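Hospitality Basics, Unit 3: Cloths and the Place Setting
Notes for the practical. Instructor: Covadonga Tejada. Lab help: Ratih Ismail

Bring these notes with you. Last group left them in the locker room and we lost half the session printing more.

Before you start

Wash hands, dry hands, sleeves up. Phones in the box by the door. Wipe the tabletop with the gray sponge only, the yellow ones are for the sinks. Let it dry before any cloth goes down. A damp table marks the fold and you will see it on the finished setting.

Check your cloth. Loose threads, stains, a corner that has stretched. If it fails, put it in the Kustside bag and take another one. Don't trim threads at the table.

Folding, flat method

Short version of what we did in July, for those who missed it.

Lay the cloth out flat, hem side down. Smooth from the middle out with the side of your hand. Bring the near edge up to the far edge, corners first, then the middle. Corners have to meet. If they don't, open it and start over, do not pull one side to make it fit, it will creep back.

Second fold goes left to right. Press along the crease once, slowly. Pressing back and forth shifts the layers.

Third fold depends on the cloth. Napkins stop at two. Towels get the third fold, same direction as the second. Thick terry may not want to stay down. Leave it under a plate for a minute while you lay out something else.

Where the cloth goes

Two ways in this course. Cloth to the left of the fork = formal setting, pages 4 and 5 of the Naciri booklet. Cloth at the back, tableware in front = what we use for the self-serve counter and for all the timed work. With the second way you set the cloth FIRST. It gives you a line to work from, and you won't be reaching over glasses with a piece of fabric in your hand. 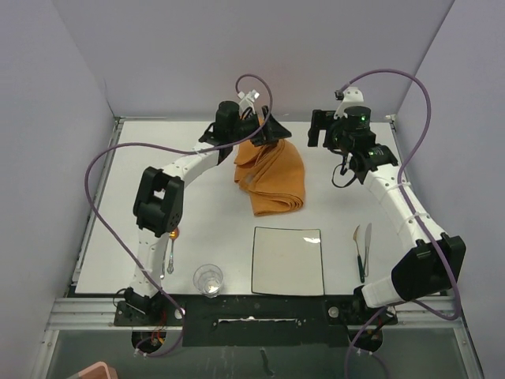 Hospitality Basics / Unit 3 / page 122

Orange towel at the far edge, folded, tableware in front of it. A strong color on a white top makes a crooked edge easy to spot, so we use colored towels for practice and go to white in Unit 4. Fold faces you, loose edges face the back wall.

Laying out the tableware

Work from the cloth toward yourself. Big pieces first, then small. Handle plates by the rim, cups by the handle, flatware by the neck. Never fingers inside a cup, this is an automatic redo.

Spacing: a thumb's width between pieces. Use the same thumb. Fatemeh Golestani asked if you can use a ruler, yes for practice, no for the timed run.

Keep the front edge of the table clear. People lean on it. Shih-chieh Lau will show the tray carry at the start of the next practical, so nothing on trays until then please.

Things to fix from the last round

- Towels placed before the table was dry
- Cloth folded in the air. Fold on the table
- Edge of the cloth hanging over the back. It should sit just inside
- Moving the towel after the plates are down. If it is wrong, lift everything and start agian
- Stacking cups to save time. You don't save any

Clearing

Reverse order. Small pieces, big pieces, cloth last. Shake the cloth over the bin, not over the floor. Used cloths go in the Hallel cart even if they look clean. Flatware soaks, plates get scraped and racked.

Wipe down again and leave the top bare for the next pair.

Grading

Unit is out of 100. Folding is 30, layout 40, clearing 20, notebook 10. Notebook means a sketch of your own setting with the spacing marked, plus two or three lines on what you would change. Pencil is fine. Kartini Simanjuntak collects them at 4:30, late ones go in the tray outside the lab and lose the 10.

If you are repeating the unit you keep your old folding score unless you ask to redo it. Ask before the session, not during.

Reading for next time: Fostach handout on linens, first section only. Skip the table of fabric weights, we wont use it. Look at the part on washing new towels before first use, there will be a question on it.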